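3.2 Tissue pads and wound preparation

The closure task was carried out on soft tissue pads prepared in a single batch, so that differences between sessions would reflect the stitching and would not be confused with differences in the material. Pads were stored flat, covered with a damp cloth, and brought to the bench shortly before use. Any pad with a tear or a fold near the planned wound was set aside.

One straight incision was made in each pad with a fresh blade, drawn in one movement along a paper guide. The guide was laid at an angle to the long side of the pad, as a slanting wound obliges the operator to change the approach of the needle from one stitch to the next. Red fluid was then applied along the cut. It served to make the wound edges easier to find and to show whether they had been brought together evenly. Excess fluid was blotted from the surrounding surface before the first stitch.

Braided suture was used throughout. Braided thread holds a knot well but drags more than a smooth thread when pulled through soft material, and this drag is the main cause of the edge damage discussed in Section 8. The curved needle was held in the left instrument, while the right instrument was used to control the thread. Figure 3 shows the needle raised over the wound and the thread held in the right grasper.
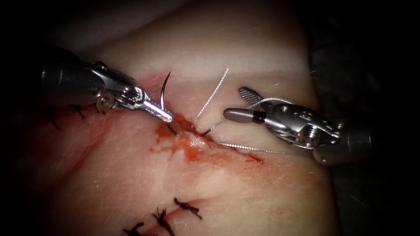 Figure 3. Closure of a slanting incision in a tissue pad. Pale strands of suture run from the wound; the entry points lie on either side of the gap.

3.3 Assessment of the closure

Each closed wound was examined at the bench before the pad was moved. The assessor first recorded whether the two edges met along the full length of the cut, and whether either edge had rolled inwards. The distance from each entry point to the wound edge was then measured with a fine rule. Stitches in which this distance differed by more than 2 mm between the two sides were recorded as uneven.

Thread tension was judged by eye against a printed sheet supplied with the Vorthorpe training set. A stitch was recorded as slack if the gap remained open beneath it, and as tight if the surface puckered on either side. Where a stitch showed both faults, the more serious was entered and the other noted in the margin. Small tears at the entry points were recorded separately, as they did not always accompany excess tension.

Assessors were not told which operator had closed a given pad. Disagreements were settled by a second reading of the same pad, and the original entries were kept alongside the agreed result.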